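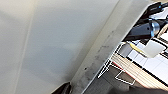 Edge band, pale beige, with the dark specks and gray smudging along the middle of its length.

Arnout Kuipers
01/08/2026

1/ Notes on cleaning marks off light-colored edges. The wide face gets wiped every time. The edge gets skipped, and on off-white or beige it shows.

2/ First step is to sort the marks. Small dots and short streaks can be dirt or they can be wear. From a photo I can't tell which. With a fingernail and a dry cloth you usually can.

3/ Dry cloth first, one pass, light pressure, in the direction of the edge. Turn the cloth and look at it. If it picked up gray, you have dirt and the rest of this thread applies. If it came away clean, skip to 9.

4/ Mix: 1,000 ml lukewarm water, one small squirt of dish soap. I used to make 2,000 ml and poured most of it out. For a single edge even 1,000 is generous.

5/ Cloth damp, wrung out hard. No spraying directly on the edge. Liquid runs to the lowest point and sits in whatever joint it finds there.

6/ Work in short sections, a hand's width each. Wipe, rinse the cloth, wipe again, dry. A long sweep from end to end mostly moves the gray from the middle out to the ends.

7/ Haze and specks are separate jobs. Haze lifts with soap and a second pass. Specks need the damp cloth held on them for a minute, then a small circular motion with one fingertip behind it.

8/ Melamine sponge: it is a fine abrasive. It will take off a stubborn dot and some of the gloss with it. Test it somewhere low, let that dry, and look at it from the side under a lamp. On a matte finish I use it wet with almost no pressure. On gloss I don't use it.

9/ Marks that stay after all that are scuffs or chips. More soap does nothing. Options are leave it, or touch-up paint if the surface is painted. Match the edge and the face separately, they often differ by a shade.

10/ Someone will ask about products. I have a bottle of Zakport all-purpose and a bottle of Yadav degreaser in the cupboard. On the last edge I did, I couldn't see a difference between either one and dish soap. The Zakport smells stronger. The Yadav wants an extra rinse.

11/ Cloths: Clakau microfiber, the short-pile kind. Long pile snags on corners. Wash without fabric softener or they start leaving streaks.

12/ Clear whatever is piled up next to the edge before you start. I have cleaned around the clutter more than once and had to redo the strip I couldn't reach.

13/ Time: 900 seconds on the kitchen timer covers an edge of normal length, drying included. If I'm past that, I'm working on a scuff and should stop.

14/ Correction to 4: the water doesn't need to be lukewarm. Cold works, the soap just takes longer to mix in.

15/ Re 8, two people asked about baking soda paste. Same caution, it also abrades, and the residue collects along the lip. Rinse twice if you use it.

16/ Drying cloth should be a different cloth from the washing cloth. I left that out of 6.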